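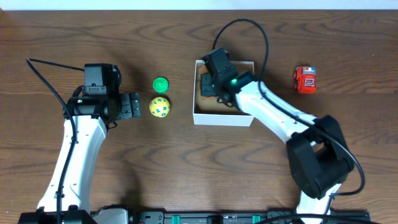

Photo: Ayman Karaki / Tulonbridge Toy Library

The Friday visit to Cammont started at ten, and eleven of us went. Parking is behind the building, through the second gate. The first gate belongs to the tyre place next door and they do not like visitors using it, as Csenge Lakatos found out.

Cammont takes in boxes of mixed toys from schools, nurseries and house clearances and makes them up into sets that can be lent or sold again. The building used to be a carpet warehouse. It has one long room for sorting, a smaller one for washing, and a store at the back with shelving to the ceiling. Noura Bitar showed us round. She has run the sorting side for six years and answered everything we asked, including the questions about money.

We began in the store. There were 630 crates on the shelves that morning, each with a card on the front giving the contents and the age range. The cards are handwritten. They tried printed labels from a firm called Clolluseo but the glue failed in the cold, and the store isn't heated. Naheed Awan wanted to know how they find anything. The answer is a ledger, kept by the door, and a copy of it on the office computer that is usually a week behind.

The part most of us had come for was the small pieces. Our own library has a drawer of odd balls, lids and rings that has been filling up since we opened, and we have never had a proper system for it. At Cammont the small things are gone through on a wooden table, a few at a time, and go into shallow white boxes. On the table with us were a yellow plastic ball covered in blue letters and a round green piece. The ball is part of an alphabet set. You can read E, J, C and G on it without turning it over, and there is a line of Chinese characters as well. It had come in with three jigsaws and a doll's pram, so its set could be anywhere.

Noura's rule is that a piece waits one month. If its set hasn't turned up by then it goes into a general box, and the general boxes are sold to childminders at £2 each. Last year they sold 800 of them. She told us these do better than the complete sets, which surprised me.

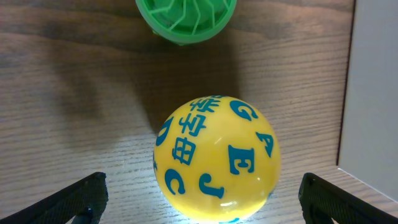
Balls are sorted by size first and by colour only if there is time. Anything small enough for a young child to swallow is taken out at the start and kept in a locked cupboard for the over-fives. We do this too, but we do it at the end, and after some discussion on the way home we have agreed to change.

Washing is done in the second room, in two deep sinks bought from the Chauhan bakery when it closed. Hard plastic goes in warm water with washing-up liquid, then on racks overnight. Soft toys are not accepted. Aušra Ķēniņš asked about wooden pieces and was told they are wiped with a damp cloth and never soaked.

Tea was at half past eleven in the office. The total for pieces matched back to their sets last year was 2,522, written on the whiteboard there. We don't keep a figure like that and probably should.

Csenge has asked for a copy of the crate card, and Noura is sending one by post. The next visit is in August. Names to Aušra, please, and say if you need a lift.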